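Visit to Ondamico: a day with the Umitz two-arm kit

We went up to the Ondamico site in January 2018 to look at the Umitz, a two-arm tabletop kit they sell to teaching labs and small workshops. Inese Vaher had arranged the visit after a long email exchange about prices. There were three of us: Inese, Bình Đinh and me. Bình runs our bench maintenance and would be the one fixing the thing if we bought it.

Getting there

The bus is the 40 from the station. It stops on the far side of the road from the gate, and the entrance you want is the second one, past the loading bay. The first has a buzzer that no longer works. Sign-in took a few minutes and we were given visitor stickers and a printed sheet with the rules for the demo floor. Phones are allowed. Bags go in the lockers, and you need a coin for those.

Sølve Amundsen met us and gave a short talk in a meeting room. Most of it was company history, which I won't repeat. The useful part was a slide listing what is in the base package and what is extra. The base package is two arms, two grippers, wrist cameras, the control box, the software and one day of training. The workstation frame is extra. So is the printed backdrop, which surprised me, though you can obviously put up your own.

What the kit is for

Umitz is sold for recording and replaying handling tasks. A person drives the arms by hand through a task, the software stores the motion along with the camera views, and the recordings are used later for training a control model or simply for playing the motion back. Ondamico also runs this as a service called Etgate. You send a box of your objects and a written task list, and their operators record the sessions for you. We had come for the kit, but by lunch Inese was asking more about the service.

On the demo floor

The floor is one long room with a dark ceiling and workstations set next to each other. Each sign has a QR code that opens the page for that setup. I tried one and it loaded a parts list and a wiring drawing, both readable on a phone.

Our operator was Lợi Kiều. The task she had been given was kitchenware: mugs, a cup, a teapot and a tray on a white table. She told us this is the set they use most for visitors, partly from habit. Ceramic is a fair test for a two-finger gripper. The surfaces are hard and curved, and a handle gets in the way as often as it helps.

She let us stand close and follow the wrist view on the monitor. I spent most of the time on that monitor, as the view from the wrist is what we would be getting in our recordings. The gripper fingers take up a good share of the bottom of the picture and they are out of focus at that distance. Bình asked if the camera could be moved back. Lợi said the mount can be shifted a little, but then you lose sight of what is between the fingers when they close, and she would leave it alone. 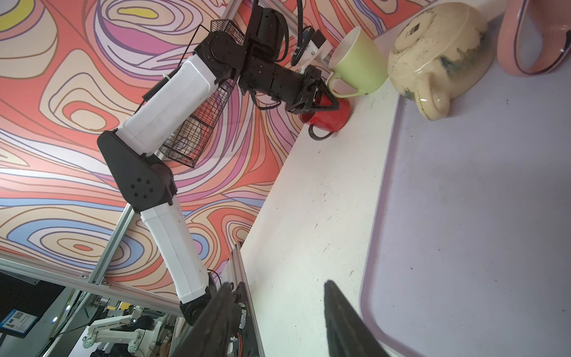
Handling mugs and the teapot

Taking a mug by the rim is the default in their task notes. Lợi prefers it to the handle. One finger goes inside, one outside, and the wall of the mug sits between them. With the handle you have to get the wrist turned the right way first, and if the mug is on its side that can mean a long reach around it with the elbow out.

The elbow matters more than I expected. It is a big housing, and with both arms working over the same part of the table the operator has to think about where it is going. The software will stop the arms before they touch, and we saw it do so twice. Each stop needs a reset from the control box, which sits under the table. Bình didn't like that location and said so. Sølve wrote it down.

The teapot was harder. It is heavier than the mugs and the glaze is smooth. Lợi's first try slipped off, her second was fine. I asked about rubber pads and she said there is a softer fingertip set in the accessory list. She had not fitted it for our session. I would have liked to see both.

I had a turn at the controls too. It took me several minutes to get a mug off the table and onto the tray, and I put it down too hard. Inese was better at it. The controls are light and there is no feeling of weight coming back through them, so you are going by eye.

Cables and maintenance

Bình had a list of questions and got through most of it. These are his notes, tidied up by me.

The wrist camera cable is in corrugated sleeving with a loop of slack above it. He thinks the slack is right for the full turn of the wrist but would tie it at one more point.

There is a small circuit board on one of the frame posts with its wires in the open. He asked for a cover. There is no cover in the catalog, and he would make one.

The frame is aluminum extrusion, so brackets and shelves can be added with ordinary hardware. This was his favorite part of the whole thing.

Fingers are a wear item. Ondamico suggests checking them after every 300 hours of use. Replacement takes two screws and he was allowed to do one himself.

Spare parts come from the same site. Ainhoa Marín in support told us that common parts are kept on the shelf and that wrist assemblies are built to order. She would not give a fixed lead time for those, and I was glad she didn't make one up.

Software

The software is called Xiao and runs on a normal desktop machine. Sessions are listed by number. The last one on the screen while we were there was 2633. You can tag a session, cut the start and end, and mark it as failed without deleting it. Export is slow. One short session was still going when we left for lunch and had finished by the time we got back.

I could not find a way to add written notes to a session. Ainhoa said it is planned for the September release. For our own work that would be a problem until then, and we would have to keep a separate log.

Prices and what we decided

I have the quote but was asked not to post the figures. The kit with frame comes in over our budget for this year. Etgate comes in under it for a first batch of 103 sessions, including shipping our objects back.

Inese is going to write up a task list for the service and we will send them one box as a trial. Bình still wants the kit and has asked for the frame drawings, so he can check the footprint against the back bench. Ainhoa has promised to send them along with the accessory list, and I'll add the bench measurements to this page once he has done them.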